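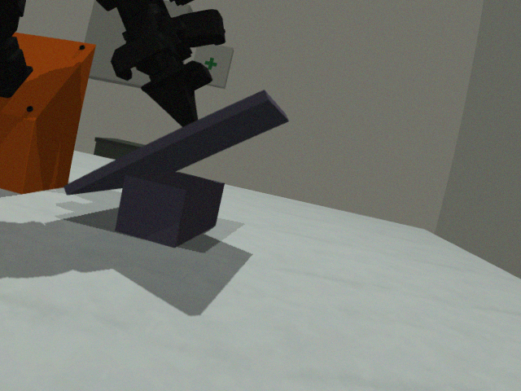 May 21, 2025 - glue tests, batch 2

Back on the hide glue vs. the Plikeo stuff. Pulled the pine joints from Monday's clamps first thing. Hide glue: broke at 654 lb, wood tore, glue line fine. Plikeo: 500 even, clean seperation along the joint, shiny on both faces. Don't like that. Starved joint? Or too much clamp. Redo with less squeeze.

Shop at 34 percent humidity when I came in, 35 by lunch. So not that.

Glue pot
Running hot again. Dial says one thing, kitchen thermometer says another, go with the thermometer. Skin on top by ten, added a splash of water, stirred, ok after. Toss what's left tonight, smells off.

Oak
Zundthorpe order came short, no quartersawn. Called, they say next week. Using the flat offcuts from under the bench meantime. Planed four, two had checks at the ends, cut back past them. Marked the good ones in pencil, please dont burn these.

Still to do
- reglue Plikeo set, light clamp, leave overnight
- scrape the old squeeze-out off the cauls, wax them
- sharpen the wide chisel, it's hopeless
- ask Evow if the second bottle is same batch as the first, label rubbed off
- end grain set, not before the oak shows up

Chang clamp is slipping at the screw. Tagged it, use the other one.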